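Mailbox archive and backup inspection - Lilton office
Inspected by: Gholamreza Ghasemi
Reviewed by: Khrystyna-Mariia Yatsenko
Date: Monday, July 27, 2026

Same form as January. I have marked an item as a pass only where I saw it work. "Set up by the vendor" is not a pass.

1. Every mailbox owner has a named archive location
Result: PASS
Comment: 137 mailboxes, all listed. Two of the names on the sheet left in the spring and their archives now belong to Larysa Karpenko, who did not know that. She does now.

2. No archive files kept on local drives
Result: FAIL
Comment: The policy says none. I found 11. One is on a laptop that travels between Lilton and Cindham every week and has never been backed up. I was told these are "just old copies." Old copies of what, and where is the new one?

3. Nightly backup job completes
Result: PASS WITH COMMENT
Comment: The Berkesum console shows green for every night it lists. Green means the job ended. It also shows green for the nights the network share was offline, so I would not lean on the color. Read the log.

4. Test restore of one full mailbox
Result: FAIL
Comment: Nazar Karpenko picked the mailbox, I ran the restore. Folders came back, calendar did not. Second try gave the same result. The vendor's reply was that calendar restore is "supported," and I have asked them to show us.

5. Archive size under the warning limit
Result: PASS
Comment: Largest file is 181 MB under the limit we set. That limit was a guess when we wrote it and I have seen nothing since to back it up. 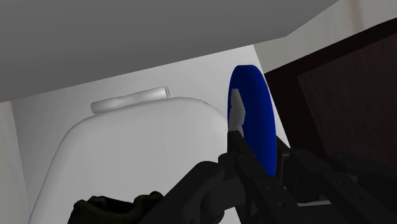
Simulated view: gray overhead surface and off-white wall.

6. Passwords on archive files
Result: NOT CHECKED
Comment: Melaniia Zakharchenko has the list and was out. Carried over from last time for the same reason - a second person should hold a copy.

7. Retention rule applied to deleted items
Result: PASS WITH COMMENT
Comment: Rule is on. I deleted a test message and it landed in the hold folder. Whether it stays there for the full period I can't say from one afternoon.

8. Search across archives
Result: FAIL
Comment: Around 600 messages should have matched the test phrase. The search stopped at the first page and called itself finished. Rebuilding the index is supposed to fix this. It was also supposed to fix it in January.

9. Off-site copy at Wan
Result: PASS WITH COMMENT
Comment: Copy exists and opens. The check report is written by the same program that makes the copy, so I opened three files by hand.

Follow-up
Items 2 and 4 before any more mailboxes are moved. Item 8 goes back to the vendor with the search log attached. Item 6 when Melaniia is in.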